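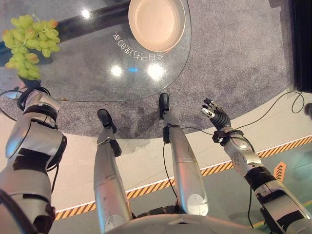
Page last changed: January, 11:40 pm

Home | Diary | Allotment | Older entries | Contact

Search this diary Go

Back from Tirkinley, feet killing me. Should sleep. Writing this first or I'll lose it.

Up at 6, dark, car frozen shut. Piret Tamošiūnaitė already waiting outside the Vollby bakery with two coffees, bless her. Drove out to look at the house. THE house. Been talking about it since summer and now there's a real key and a man with a clipboard.

Damp in the back bedroom. Knew it. Surveyor tapped the wall, made a face, tapped it again. Says 3000 to fix the chimney side, maybe more once the plaster's off. Kitchen floor fine, stairs fine, the loft full of somebody's old newspapers. Piret wants to keep them. I do not.
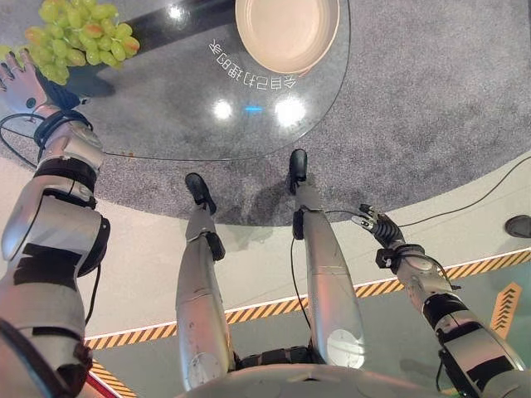
Grapes and a plate on the glass table.

Lunch was soup at the place by the bridge, too salty. Did sums on the back of the menu. If we let the garage go and I keep the Endden job till spring we can just abotu do it. Quan rang in the middle of all this, wants an answer on the loan by the end of the month. Told him yes, then felt sick the whole way home.

25 miles of fog. Piret slept. I went over the windows in my head, which ones stick, which ones have to go. The big one on the landing stays no matter what. Blue glass along the top, one pane cracked.
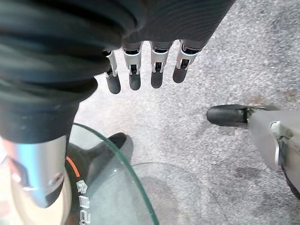

Four fingers, pointing down.

Forgot to call Mom. Forgot bread, was standing outside a bakery at dawn and forgot bread. Bank tomorow, then measure for the bed. Heating bill came too, left it on the stairs unopened.

This site uses cookies. OK | Read more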